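Early voting ended in Oltthorpe over the weekend and the clerk's office put the count up this morning. 668 ballots in the Ward 5 council race, which is a lot for us. In the August primary the ward didn't get to 400 with everything counted.

I don't know who that helps. Rosario Sorrentino's people have been knocking on doors since summer and they say the early vote is theirs. Rūta Bite's people say the same thing. She lost to the incumbent by 148 votes last time, and he isn't running again, so she starts out with her name known and a list of people who already voted for her once.

The mailer that went out last week said Bite wants to "sell the water department." I went back through the minutes. What she voted for, when she was on the utility board, was getting a price from Vasiliauskas to take over the meter reading. The board got the price, didn't like it, and dropped it. You can be against that vote if you want, but the pipes were never part of it.

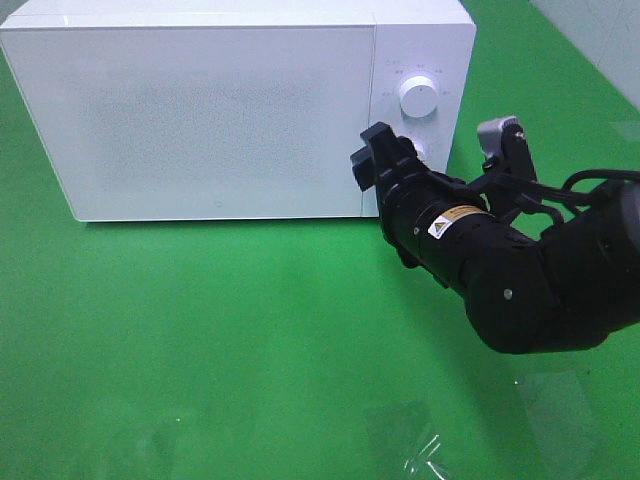

Sorrentino told me he didn't write the mailer and hadn't seen it before it landed. The return address is a box in Sonuvano and the group's name is one I can't find on any state filing. I asked him if he would say it was wrong. He said he'd rather talk about Kodel Street, so we talked about Kodel Street. He wants it repaved before the school bus route changes. So does Bite. So do I, since I drive it twice a day.

I voted for Bite. I think she reads the packets before the meetings, and I've sat through enough meetings to know who does. Sorrentino would be okay. I'd feel better about him if he had answered the question.

Polls are open until 8 next Tuesday at the library annex. The fire hall is not a polling place this year.

Posted 11/1/22
Filed under: city council, Ward 5, mailers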